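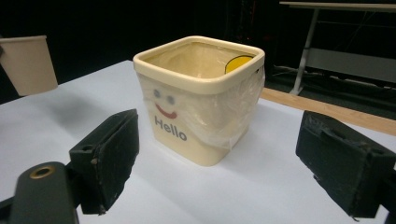
Thongchai Ongart wrote that a bag folded over the rim will always creep back down into the bin unless something holds it, and he asked whether other members had found a dependable method for small square containers.

His full message is reproduced from the Verkow Residents' Help Pages, Household Section.

Lining a small square wastebasket so that the bag stays in place

I am responsible for the shared study rooms at Edum House, where each table has a small plastic bucket for paper scraps, pencil shavings and tissues. Ours are the cream ones with the smiling face and the word "Hello" on the front. We line them with thin clear bags bought in rolls of 30. The bag is folded down over the rim in the usual manner. By late afternoon one side has generally slipped inside, and the scraps collect between the bag and the wall of the bucket, where they must be picked out by hand.

I have tried adhesive tape, which leaves a residue on the rim. I have also tried a larger bag, and the extra film hangs down over the front and looks untidy. I would prefer not to replace the buckets, as residents are fond of them. Any advice on bag size or on a method of fastening would be appreciated.

Thongchai Ongart
Posted in September

Taner Polat

The difficulty is most likely one of fit. To select a bag for a square container, measure all the way around the outside of the rim with a tape measure and divide the result by two. The figure obtained is the least width the bag should have when laid flat. A bag sold for round bins of the same volume may be too narrow at the corners or, as you have found, much too generous.

If you wish to continue with the larger bags, the following procedure is recommended.

Open the bag fully and lower it until it touches the base of the bucket. Press the film into the four corners with the flat of the hand, so that the trapped air escapes. Fold the top outward over the rim, one side at a time. Gather the surplus at a back corner, twist it twice, and tie it in a small knot below the rim. The knot takes up the slack and the bag is held firmly on all sides. Turn that corner toward the wall, and the front will remain clear.

A wide elastic band placed just under the rim serves the same purpose and can be used again. Check it from time to time for cracks. Bands left near a radiator will not last long.

Please note that a knotted bag should be lifted out from the knotted corner first – pulling from the opposite side tends to tear thin film.

Zaltton

elastic band. we use them at our office and it works

M. Ongart (Edum House, second floor)

I would add a question to the discussion. Is a liner required at all where only dry paper is collected? On our floor the buckets in the reading room have been used without bags since spring. They are emptied into the large recycling bin at 17:30 and wiped with a damp cloth when necessary. Pencil shavings do cling to the sides, and a dry brush is more effective for those than the cloth.

Where tissues or food wrappers are expected, a liner remains advisable. Members may wish to keep one lined bucket by the door and leave the others bare.

Thongchai Ongart

Thank you for these replies. The knot at the back corner has been adopted in the ground floor rooms, and I have placed a box of elastic bands in the supply closet for those who prefer them. I measured one rim as suggested and the bags we order are indeed a size too large. There are 176 left in the closet, and they will be used up before the smaller size is ordered. I will raise the matter of unlined buckets separately, as the tables near the vending machine are a different case.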